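"복지 예산이 제일 안 쓰이는 회사가 좋은 회사래요"
트린덱스 인사담당자에게 듣는 사내 문화 이야기
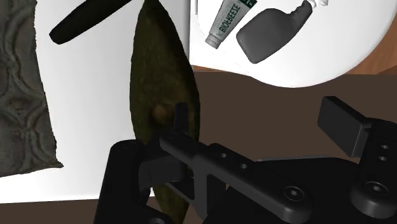
시뮬레이션 화면. 검은 그리퍼와 짙은 올리브색의 잎 모양 물체.

2020년 6월 15일

트린덱스의 직원은 311명이다. 인사팀은 2명이다. 이 비율에 대해 묻자 담당자는 잠시 창밖을 봤다. "둘이서 하니까 회의는 빨리 끝나요. 한 명이 휴가면 더 빨리 끝나고요."

그가 입사해서 처음 맡은 일은 '소통의 날'이었다. 매달 한 번 전 직원이 강당에 모여 자유롭게 의견을 나누는 행사인데, 첫 회에 나온 의견은 하나였다고 한다. "언제 끝나느냐는 질문이었어요. 그것도 의견이긴 하죠. 회의록에 적었습니다."

지난 3월에는 사내 칭찬 제도 '서킥(Cirkik)'을 열었다. 동료에게 칭찬 글을 남기면 점수가 쌓이고 1000점이 되면 반차를 준다. 일주일 만에 1000점을 채운 팀이 나왔다. 팀원끼리 점심시간마다 돌아가며 서로를 칭찬한 것이다. "내용이 전부 '늘 감사합니다'였어요. 규정 위반은 아니라서 반차 드렸습니다. 사이는 진짜 좋아졌대요. 같이 쉬었으니까."

반응이 가장 좋았던 제도를 꼽아 달라고 하니 의외로 소박한 답이 나왔다. 점심시간을 30분 늘린 것. 외부 컨설팅사 클라이멈의 보고서에는 없던 항목이다. 보고서는 지금 모니터 받침으로 쓰고 있다. "두께가 딱 맞아요. 비싼 값을 합니다."

재택근무 이야기도 꺼냈다. 봄에 급히 시작했는데 출근하겠다는 사람이 꽤 있었다고 한다. 이유를 조사했더니 '아이가 집에 있어서'가 1위, '의자'가 2위였다. 의자는 회사가 보내 줬다. 아이 쪽은 아직 검토 중이다.

다음 계획은 휴게실 '백스터' 새 단장이다. 이름은 공모로 정했는데 당선자도 뜻을 모른다고 한다. 안마의자를 놓을지 커피머신을 바꿀지를 두고 게시판이 모처럼 뜨겁다. "소통의 날에는 그렇게들 조용하시더니요." 그는 댓글을 세 페이지쯤 넘겨 보다가 안마의자 쪽에 한 표를 눌렀다.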